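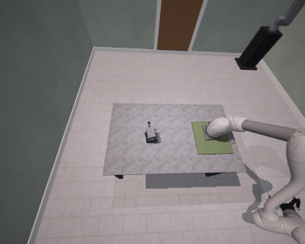
Março, caderno da oficina de acordos bilaterais, fim da tarde

Passei o dia quase todo nos memorandos de cooperação do fundo Zinchenko e finalmente percebi porque é que a contagem nunca batia certo com a do Raed. Ele conta cada anexo como documento autónomo e eu conto o pacote inteiro! Temos 2164 fichas na versão dele e bastante menos na minha, e as duas estão certas à sua maneira, mas assim não podemos publicar nada. Também voltei à questão da sala para o exercício de negociação: a Lesia quer uma mesa redonda (a velha conversa de ninguém ficar à cabeceira) e eu continuo a preferir uma retangular, como a da imagem, com aquele tampo cinzento manchado a lembrar pedra e pernas pretas, com uma delegação de cada lado e os intérpretes nas pontas. Fica por decidir.

Voltando às fichas. Regra provisória, até alguém reclamar: um acordo-quadro e os seus anexos levam o mesmo número, com letra a seguir (14a, 14b e por aí fora). As trocas de notas ficam à parte, mesmo quando remetem para um acordo já numerado. Os comunicados de visita não entram. Eu sei, Raed, que alguns têm compromissos lá dentro, mas se abrimos essa porta temos de ler todos os brindes de jantar oficial desde que há arquivo, e eu não volto a fazer isso.

Li 70 memorandos de seguida na área da saúde e já os digo de cor. "As partes envidarão esforços no sentido de..." Metade não fixa prazo nenhum! Os do ensino são melhores, porque lá há bolsas e as bolsas obrigam alguém a escrever um número. O mais concreto que apanhei prevê 200 lugares de formação para enfermeiros e diz quem paga as viagens, o alojamento e até o seguro (que alegria). Marquei-o a verde na folha partilhada, quero usá-lo na sessão com os alunos.

Problema com a Elteline: a pesquisa continua a tratar "alto comissário" e "embaixador" como cargos diferentes, o que para nós é uma chatice, porque a função que nos interessa é a mesma, chefe de missão. Pedi à Lesia que juntasse os dois num só campo e guardasse o título original numa coluna ao lado. Ela diz que é coisa de uma manhã. Enquanto não estiver feito, não confiem nos totais por posto!

O guião do exercício está quase. Dois países imaginários, a República de Kustilow e o arquipélago de Nultard, negoceiam turismo, pescas e reconhecimento de diplomas. Cortei a parte dos vistos porque da última vez comeu a tarde inteira e ninguém chegou às pescas. A delegação de Nultard recebe agora uma instrução confidencial sobre as ligações aéreas, meia página, nada de mais. Falta escrever a de Kustilow e falta rever o protocolo de abertura, que ainda tem os lugares trocados na cerimónia das credenciais.

Para amanhã:
renumerar as caixas 3 e 4 com a regra nova
perguntar ao Raed onde pôs a pasta das ratificações
imprimir mais de 498 páginas, por isso ver primeiro se há toner
responder à Lesia sobre a mesa (vou acabar por ceder, já estou a ver)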